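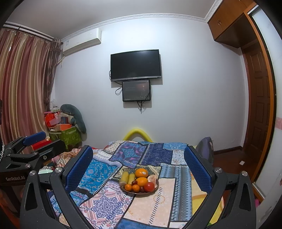 拼布床罩上的一盘水果，蓝色指垫的手持夹爪

求助：下半年设备预算怎么排，先添手持夹爪还是直接上机械臂？

采购小白阿榛　楼主
先交代一下情况，免得大家问来问去。我们是个小团队，项目内部叫 Flallside，做家里那些零零碎碎的抓取：水果、杯子、毛巾、玩具，反正就是普通人家床上桌上会出现的东西。目前主要靠手持夹爪在真实住家里录，机械臂还一台都没有。

本来我只管排任务和整理数据，四月份管采购的同事休假去了，预算表就落到我头上。我以前买过最贵的公家东西是打印机，所以现在看着那张表有点发懵。

手上能动的钱不算多，老板给的意思是“够用就行，但别年底又来要”。目前我列了三个方案：

方案甲，再添一对手持夹爪，多带一个人出去录，剩下的钱买耗材、存储和备件。
方案乙，手持的不添了，买一台桌面级单臂，加一个电动夹爪，先把验证跑起来。
方案丙，租臂，手持的少添一点，两头都沾。

我个人倾向甲，搞算法的同事一边倒地要乙，理由是“没有臂就永远不知道录的东西能不能用”。我说不过他们，又总觉得哪里不对。想听听买过的人怎么说，尤其是那种报价单上看不出来、后来才冒出来的钱。

另外耗材这块我完全没概念。指垫、螺丝、线，这些到底该留多少？供应商给我的备件包报价是1391块，里面写着指垫若干、连杆一套、螺丝若干。“若干”是几个啊，我问了两遍都没给准数。

铁皮柜管理员
先说备件包。凡是写“若干”的一律打回去重报，每一样写清楚数量和单价，这是最基本的。我们以前吃过亏，到货打开一看，螺丝给了一大把，最容易磨的指垫就给了一对，你说气不气。1391本身贵不贵没法判断，里面装的是什么才是关键。

再说方案，我投甲，手持夹爪这种东西坏一只你就停一个人。你们现在是几个人轮着出去？有没有备用的？没有备用的话别谈臂了，先把备用补上。

采购小白阿榛　楼主
回铁皮柜：没有备用……现在就是刚好够用的状态，坏了就得等寄修。好，我先去让他们重报备件。

左手拧螺丝
我来唱反调。我投乙，而且建议越早越好。

楼主你们光录不验证，风险很大的。我上一份工作就是这么过来的，前面录得特别开心，各种水果、各种盘子、各种床单，数据盘一块一块往柜子里放。后来臂到了，一跑才发现夹爪开口和臂上末端的开口对不上，手持时人手腕能拧过去的角度，臂根本够不着。前面录的东西有一大半要重新筛，那个工时算下来够买臂了，真的够。

桌面级单臂现在没你想的那么贵，找一台二手的也行，不求快，能把同一个任务重复做出来就够你们发现问题了。

铁皮柜管理员
回左手：你说的开口对不上，是买手持那会儿就该核对的事，跟臂到得早晚关系不大。拿着手持夹爪的尺寸去选末端，开口、指长、指垫厚度一个个对过去，纸面上就能排掉大部分坑，犯不着为这个先花一台臂的钱。

左手拧螺丝
纸面上？你自己信吗，哈哈。我们当时也是有图纸的，图纸上写的和实物装上垫子以后的就是两回事。软垫一压，开口变了，摩擦也变了。番茄和橙子能是一个抓法吗？你夹橙子那个力去夹番茄试试。

铁皮柜管理员
番茄确实，这个我认。

山羊胡Radomir
我是 Radomir Radonjić，在这边潜水很久了，中文打字慢，见谅。我在 Obradović 车间管设备，我们这里手持的和臂都有。我想说的是场地的钱，你们三个方案里都没有写。

臂要桌子，要固定，要有人站旁边按急停，要一个别人不会走来走去的地方。你现在在住家里录，床边、门口、沙发旁边，这些地方臂是搬不进去的。所以买了臂就等于多了一个地方，要付租金，要布电，要买桌子，也许还要在里面摆一张床来模仿家里。这些加起来，我们当时比臂的末端贵，比臂便宜一点。请把它写进表里再比较。

采购小白阿榛　楼主
Radomir 老师这条太有用了！场地我真的一个字没写，因为我们现在办公室就是共享工位，隔壁坐着做财务的姐姐，放个臂在那儿挥，她估计当天就搬走。我回头去问一下楼下仓库能不能隔一块出来。

顺便补一张，大家看看我们现在一单任务大概是什么体量，东西都很日常：
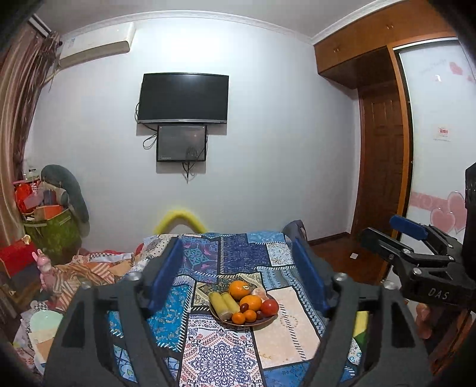
同一盘水果，换个角度：橙子、小橘子、番茄，左边是斜放的黄绿色长条

采购小白阿榛　楼主
接着上面说。像这种一盘子挤在一起的，大的大小的小，大橙子后面靠着一块浅粉色的、已经去了皮的水果，前面两个小橘子中间还卡着深红色的小果子，对夹爪来说麻烦程度完全不一样。我排任务的时候把它们都写成“水果一盘”，算法同事看了直摇头，说你这等于一行预算里写“设备若干”。好吧，我也成了写“若干”的人。

所以这也影响买什么。要是以后小件多，现在这种宽指垫还合不合适？要不要另外配一套窄一点的？

爱吃砂糖橘的老周
看到水果我就进来了。小件多的话窄垫一定要配，但别两套都按满配去买。我们的做法是主力垫多留，窄垫留两对就够，一对在用一对在包里。理由嘛，窄垫用得少，而且橡胶这种东西放久了会硬，你一次囤太多，到后面拆出来也不敢用。

还有楼主，你这个床罩花纹真够密的，做识别的同事没意见吗？

采购小白阿榛　楼主
回老周：有意见，也有人举双手欢迎，吵了一中午。一派说背景太花拖累标注，一派说真实人家就这样，谁家床单是纯灰的。最后结论是花的素的都要，我在预算里加了一行“道具及布品”，被老板圈出来问这是什么。

Ermira的工具箱
大家好，我做过两年外采。楼主的问题我觉得得拆开看，手持和臂不该放在一张表里抢钱。手持是产能，臂是验证，性质不一样。你拿着一张表去找老板，老板肯定挑一个便宜的批，然后另一半永远没有下文。

我当时是分成两笔报的。一笔叫运行费，夹爪备件、指垫、硬盘、路费、给住户的费用、保险，每个月都有，数字稳定，老板看惯了就不会问。另一笔叫设备，一次性的，附上为什么现在要、不买会怎样。分开以后反而都批下来了，虽然第二笔拖了挺久。

对了，“给住户的费用”楼主写了吗？去人家家里录，总不能白用人家的床吧。

采购小白阿榛　楼主
写了写了，这个有的，不过我是混在“杂费”里的。听你这么一说我打算单列出来。

问一下，保险具体保什么？人还是设备？

Ermira的工具箱
都要看。设备是一份，人出门是一份，还有一份是万一弄坏人家东西，比如把电视磕了、把地板刮了，这种第三方的。最后这个最容易忘。你们进屋的时候周围都是人家的家当，夹爪又是金属件带连杆的，手一偏就可能碰到。问报价的时候直接把这三样都讲明白，别让对方只给你报设备险。

哦还有，真名就不藏了，我就是 Ermira Perić，之前在 Dolten 做采购，有几个同行可能见过我。不是来打广告的，早就不在那儿了。

左手拧螺丝
Ermira 说的分两笔我同意。但我还是坚持那句话，第二笔别拖。你那句“拖了挺久”，中间录的东西最后用上多少？

Ermira的工具箱
回左手：用上了大部分，不能说全部。丢掉的主要是早期的，原因也不全是没有臂，有一部分是录的人手法不统一，有人喜欢从侧面夹，有人喜欢从上面压。这个有没有臂都会发生，靠的是培训和抽查。

左手拧螺丝
行吧，手法这个我服。那我退一步，买不起就租，租期短一点，隔一阵拿回来跑一轮。

铁皮柜管理员
租的账要仔细算。我问过 Drimton 那边的租赁，月租看着好看，押金、运输、上门调试全是另外的，调试还按次收。租期短的话，每租一回就要付一遍运输和调试，你那个“隔一阵跑一轮”恰好是最贵的租法。要租就连着租，把要验证的任务攒一批集中跑掉。

左手拧螺丝
这倒是。攒一批跑，可以。

山羊胡Radomir
补充一件事，租臂的合同里请看末端能不能自己换。有些不让你动。那你的指垫和手持的不一样，跑出来的结果比较起来就没有意思了。我们有一次签完才看见这一条，很后悔。

爱吃砂糖橘的老周
插一句存储。楼主预算里硬盘写了多少？我看你全文就带过一次“存储”。录起来那个量涨得吓人，别只按现在的量买。至少两份，一份在办公室，一份换个地方放。我们有一次漏备份，一整个下午的录制没了，重新约住户，人家还不乐意。

采购小白阿榛　楼主
存储我写了，但只写了一份……又学到了。我去改表。

搬砖路过
看了一圈，没人提收纳箱？手持夹爪带出门，我见过直接塞双肩包里的，线缆缠成一团，螺丝松了也不知道。买个带海绵内衬的硬箱，按夹爪外形挖好槽，出门前打开一眼就知道缺没缺东西。钱不多，很值。再配一把趁手的螺丝刀和一小瓶螺丝胶，现场能紧一下就不用跑回来。

铁皮柜管理员
同意硬箱。螺丝胶要用可拆的那种，别买永久的，不然下回换连杆你会哭。

采购小白阿榛　楼主
硬箱和螺丝刀加上了。说到双肩包……我不回答这个问题。

搬砖路过
懂了。

采购小白阿榛　楼主
过来更新一下进度。新的备件报价回来了，总价没变，还是1391，但这次拆开写了。指垫比我想的多，连杆只有单边一套，这个我又去问了，对方说左右可以通用，我让他们把这句话写进报价单里，不写不算。

仓库那边也问了，可以隔一块，但要自己拉电，物业报的价我看了一眼就关掉了。所以乙方案单是场地就被拖下去一大截，算法同事自己看完也没再说什么，只说那租臂能不能连着租一段。我说可以，前提是先把任务攒出来，清单他们写。

现在的草案是这样：
运行费一笔，备件、指垫（主力多留，窄垫两对）、硬盘双份、住户费用单列、三样保险、硬箱和工具、道具及布品。
设备一笔，手持夹爪添一对，连续租臂一段时间，合同里写明末端可自行更换。

另外给每一笔都留了点机动，大约100块一项的小零碎我就不逐条列了，统一放一行。这样行不行？

铁皮柜管理员
小零碎那行要设个上限，不然年底什么都往里塞，财务姐姐真要搬走了。别的我看行。

左手拧螺丝
没买成臂我还是有点不甘心，不过连着租也算。提醒一下，租来的头几天别排正式任务，就拿橙子这种圆的、大的、不怕捏的先跑顺，番茄放后面。

爱吃砂糖橘的老周
砂糖橘也放后面，皮薄。捏坏的可以寄给我。

山羊胡Radomir
我觉得草案很好。只有一个问题，臂在你们那里的时候，谁负责它？请在表里写一个名字。我们第一次没有写，结果每个人都以为别人关了电源。

采购小白阿榛　楼主
写了，写的是算法那位喊得最响的同事。他还不知道。

Ermira的工具箱
哈哈，记得在他签字之前告诉他。报价单上“左右通用”那句拿到盖章的版本了再付款，邮件里答应的到时候找人都找不着。

采购小白阿榛　楼主
收到，我明天就去催盖章。表改完了我把模板去掉价格发上来，有需要的可以拿去改。

搬砖路过
蹲模板。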